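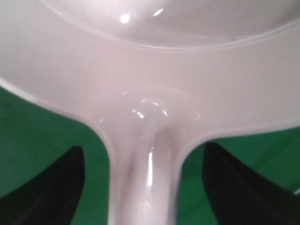 Our project looked at how plastic kitchen tools hold up at the place where the handle meets the working end. We picked this topic after clearing out the shared kitchen at Rokonside, where several of the old serving tools had split at the neck. Most of the pieces we collected are molded in one part, so there is no screw or rivet to fail. On the pale pinkish one the flat band under the bowl narrows into the handle in a smooth Y, with rounded edges on both sides and a shallow round dimple right at the junction. We wanted to know if a shape like that does better than a handle that meets the bowl at a sharp corner.

Materials

The tools came from two places. Some were left over from the Rokonside kitchen and the rest were bought at the Pekwood secondhand store. We sorted them into 2 groups, rounded neck and sharp neck. Anything with a metal part was set aside. Each tool was washed by hand, dried overnight and marked on the back of the handle with a grease pencil.

Method

The bowl end was held down under a wooden bar with two clamps. A small bucket was hung from the far end of the handle and filled with water a cup at a time. After each cup we waited 5 minutes and measured how far the tip had dropped. We stopped when the handle cracked, when the plastic turned white at the neck, or when the bucket was full. The room was at 71 degrees on both test days. The first day was 5/9/22 and the second was later the same week.

We had to change the clamps after the first two tests. The ones we started with slipped on glossy plastic, and the drop we measured was partly the tool sliding out. Those two results are not in the table.

Results

All 6 of the sharp-neck tools showed white marks at the corner before the bucket was full, and three of them cracked. The rounded-neck tools bent further, but the bend was spread along the handle. One of them dropped 98 mm at the tip and came back nearly straight by the next morning. Only one rounded tool cracked, and it already had a scratch across the neck.

Problems

We did not know what kind of plastic each tool was made of. Thickness was also different from one tool to the next, and we only measured it at one point. The class at Jultside that did a similar project used new tools from a single set, so our numbers can't be compared with theirs directly.

The Lo Presti workshop has offered us scrap sheet to cut our own test shapes in July. With the same material and thickness we could change only the radius of the corner.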